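Otel Suture Practice Kit for student teams

$119 per kit — clubs ordering 9 or more, write to me first

Hi, I'm Emlyn Voyle. I run the surgical robotics club at Ustgate, and the Otel kit is what we ended up putting together after two seasons of buying pads that tore on the second stitch. Other clubs kept asking where we got ours, so now we sell it!

What you get: a tray with clamps on both sides, 20 lengths of black suture with curved needles attached, a marking pen, and the task cards we use at our own meets (running stitch, single knot, needle handoff). The tray fits the Jara bench mount and most flat tables. Tissue isn't included — we buy ours from a butcher on the morning of practice, and your school will have its own rules on that, so check before you order.

A few things I get asked a lot. Does it work with a one-arm setup? Sort of. You can do the pickup cards and the pull-through card, but knots really want two instruments. Do you need instruments from us? No, bring whatever your team drives. And keep your thread short! New drivers always want a long tail, and then they spend the whole turn fishing for the end of it. I cut mine down to a hand's length and my students still complain.

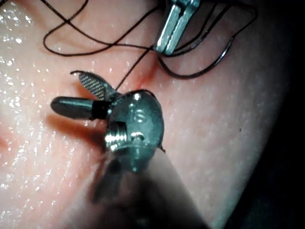 The knot card is the one teams get stuck on, so give it a whole session. We let each driver have three tries, then swap, and whoever's waiting calls out which jaw has the thread. It gets loud. My second-years can do it without the calling now, but they've been at it since July.

Cleanup: the tray comes apart with one thumb screw and goes in a dishwasher, top rack. Count your needles in and out, every time, and use a proper sharps box (Loltex makes a small one that sits in the tray corner, sold separately).

Refill thread packs are in stock. Kits ship flat, and you'll want a Phillips screwdriver for the clamps. If a clamp shows up bent, send me a note and I'll mail another one.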